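Sunday, June 14, 2020

So the kitchen sim finally runs on the old desktop in the spare room, and I'm far too pleased about it! I started it back in April, meaning to spend a weekend on it (ha). The worktop alone took me nine evenings, mostly because I kept swapping the marble texture for another marble texture.

The arm model loaded fine. Gravity was the trouble. For ages every object I dropped in would sink gently through the counter and vanish, and I had 301 warnings in the log that I'd been cheerfully scrolling past. Two of them mattered. Both were about collision shapes, and once I'd fixed those the bowl stayed put and so did the potato.

I'm calling the whole thing Jomska, after nothing in particular. Next job is getting the gripper to come down over the bowl without clipping the rim, then I'll leave it running overnight and see how it gets on with 500 tries.
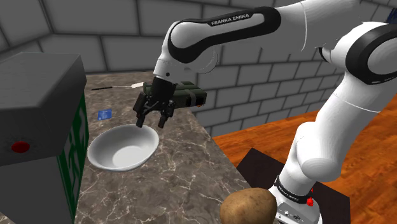 The fan on that desktop is another matter. It rattles like mad once the physics gets going, so I've ordered a new one and I'll fit it when it turns up.

Contact | © 2020 Jomska workshop blog | Back to top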